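How to read a tennis player's doubles record before you pick a pair

Every September somebody hands me a sheet of win-loss numbers and tells me the line-up picks itself. I've never seen one that did. A record is worth reading, but read it slowly and with some suspicion.

Start by splitting singles from doubles. Plenty of club sheets lump them together, and a strong singles player can carry a poor doubles record for years before anyone spots it. If the sheet won't let you separate them, ask for the scorecards.

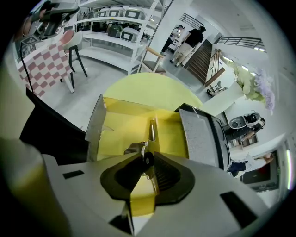 Open box with a yellow interior, round table

Next, look at who stood on the other side of the court. Our league table had 823 rubbers in it last year, and a good share were against pairs who had never played together before. Beating a scratch pair 6-1, 6-1 says very little. Mark those results in pencil and leave them out of your first count.

Then check the partner. Jerome Agbayani had a lovely run on paper, but four of his five wins came alongside Bienvenido Marquez, who was serving out of his skin at the time. Put the same man with a partner who can't hold serve and see what's left. It may still be good. You don't know until you've looked.

Be careful with streaks too. People love to say a pair is "in form" after two wins. Two wins is two wins. I'd want to see how many games went to deuce and who was returning when they did. 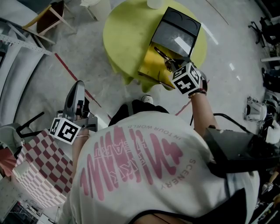 The same goes for ratings. We tried one from a website called Ginis, and it put our steadiest left-court player at the bottom because she'd missed half a season. If a rating can't tell absence from defeat, use it for seeding the Christmas social and nothing else.

Once you've crossed out the weak evidence, write down what remains for each player: side of court, partner, opponent, score. Expect a short list. Pick your first pair from that, play them against Bellow or Policarpio in a friendly, and watch at least one full set yourself. Sit behind the baseline if you can, as the side benches hide most of the poaching.

If the friendly disagrees with the sheet, play another friendly.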